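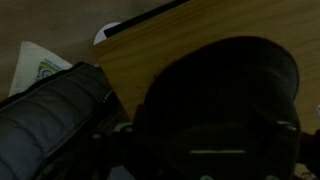 Home Products Arms Grippers Spares Support Contact

Brilis Gripper for the Tenik Household Arm

Product information and safety notice: delayed release when handling padded textiles

Supplied by Cenano. Issued in September. To be read together with the operating manual.

The Brilis is an electric gripper for handling light household articles. It is supplied for use with the Tenik arm and is controlled through the arm's own software. It is intended for clothing, cushions, boxes, table games and similar objects in furnished rooms, under the supervision of a trained operator.

A fault has been confirmed in grippers that carry release software version 3. Under certain conditions the fingers remain closed after an open command has been given, and the arm may begin its next movement while the article is still held. Cenano asks every operator of the Brilis to read the whole of this page before the gripper is next used.

Current status

The Brilis remains on sale. All units now leaving our stores carry the corrected software and the revised cable clip. Units already delivered may continue in use with rigid articles provided that the interim measures given below are followed. The handling of padded or quilted textiles is suspended on all units that have not been corrected.

What was reported

The first report came from a customer site where the arm was being used in a sitting room to lift a quilted jacket and lay it on a table. The operator, Tín Cù, gave the open command with the jacket resting on the table top. The control screen showed the gripper as open. The arm then withdrew to its raised position and took the jacket with it, together with a light box on which one sleeve had been lying. The box fell to the floor. The operator pressed the emergency stop and the arm halted at once.

There was no injury. The jacket was torn along one seam, and the finger pads were marked where the zip had been drawn across them.

When the stop was released, a second fault showed itself. The gripper closed further before the operator had given any command. His hand was close to the fingers at the time, as he had been preparing to free the cloth. It is for this second behaviour that the matter is treated as a safety notice and has been placed on the product page itself, where it will be seen by new purchasers as well as by existing ones.

Cenano has received 14 reports in all. Most concern delayed release only. In two of them the gripper also moved when power was restored.

Findings

The investigation was carried out by Oddur Baldursdóttir and Dilani Talukder of our product safety office, with the assistance of Schnyder, who make the drive unit.

The gripper judges whether it is open from the position of the motor. It has no separate sensor at the fingertips. When a thick, soft article is held, the padding is pressed into the gap behind the finger pads and can stay there when the motor begins to turn back. The drive has a small amount of play, and in version 3 of the software the first part of the motor's return was counted as a completed opening. With a rigid article this makes no practical difference, as the article is already free. With a padded article the fingers may hardly have parted.

The movement after an emergency stop has a separate cause. The software kept the last force setting in memory and applied it again as soon as power returned. If the gripper had been holding something when it was stopped, it tried to hold it again with the same force.

A third matter was noted during the site visits, and is included here although it was not the cause of any of the reports. On several installations the gripper cable had been left with too much slack between the upper arm and the wrist. A low loop can catch on furniture, coat hooks or lamp fittings when the arm turns. A loop that is too tight is also unsuitable and will in time strain the connector.
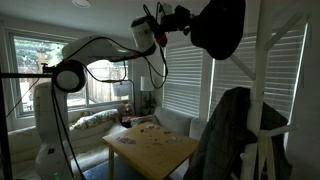

The room in which the arm works should be assessed with these findings in mind. A furnished room differs from a workshop in that most of what it contains is soft, light or easily pulled over. Curtains, blinds, throws, cushions and hanging coats should be counted as articles that the gripper could take hold of, whether or not the task involves them. Tall free-standing pieces such as lamps and coat stands should be moved outside the reach of the arm or fixed in place. Where this cannot be done, the reach of the arm must be limited in the control settings.

Interim measures

The following apply to every Brilis gripper with software version 3 until the correction has been fitted and recorded.

Do not use the gripper to lift, hold or move padded, quilted or knitted articles.

Set the holding force to the lowest value that will carry the article.

Switch on the pause between release and withdrawal, and set it to 2 seconds. The setting is found in the control menu under Motion, then Release.

Look at the fingers before permitting the next movement. The word "open" on the control screen must not be relied upon.

Keep hands, hair and loose clothing away from the fingers whenever power is being restored, including after an emergency stop.

Should an article remain held after an open command, press the emergency stop and leave it pressed. Turn off the supply at the base. The fingers may then be wound back with the hand key stored inside the wrist cover. Do not pull the article free, and do not send repeated open commands. Power may be restored once the article has been taken away and the area around the gripper is clear.

Operators who work alone should not use the gripper on soft articles of any kind during this period.

The correction

The correction consists of new release software and a replacement set of finger pads. It is supplied free of charge.

The new software requires the motor to complete its full return before the gripper is reported as open. It also clears the stored force setting whenever the emergency stop is used, so that the fingers stay where they are until a fresh command is received. Operators will notice that release is slightly slower than before. This is intended and should not be reported as a fault.

The new pads have a closed back edge which prevents cloth from entering the gap behind them. They are fitted with the same screws as the old ones. Old pads must be discarded and must not be kept as spares.

A cable clip is included in the same packet. It is to be fitted at the wrist end of the upper arm, following the drawing enclosed.

Trials of the corrected gripper were made with 16 different textile articles, among them padded jackets, a quilted bag, bed covers and knitted hats. Every article was released in full. The trials did not include wet textiles or articles with open netting, and these remain outside the permitted use of the product.

Fitting takes roughly 3 hours, including the checks that must be made before the arm is returned to service. It may be carried out by any person holding the Tenik maintenance certificate. Customers without such a person may ask Cenano to send an engineer.

Checking which version is fitted

The software version is shown on the control screen under About, then Gripper. The serial label on the gripper housing does not give the version and should not be used for this purpose. A unit which has been returned to us for repair may carry either version.

Ordering and records

New purchasers need take no action beyond the normal checks on delivery. The packet contains the gripper, finger pads, cable, cable clip, hand key and printed manual. The manual printed before this notice has no section on padded textiles, and a replacement leaf is enclosed where the older printing has been supplied.

Existing customers should request the correction packet through the Support section, giving the serial number of the gripper and the name of the person who will fit it. The record card in the packet is to be signed and returned once the work has been done. Until it reaches us, the unit will be listed as uncorrected and reminders will continue to be sent.

Further reports of delayed release, or of any movement without a command, should be addressed to Dilruba Jayawardena, Product Safety, Cenano. Please keep the control log from the session concerned and leave the finger pads in place until you have received a reply. Questions on fitting should be addressed to Orest Holovko in Technical Support.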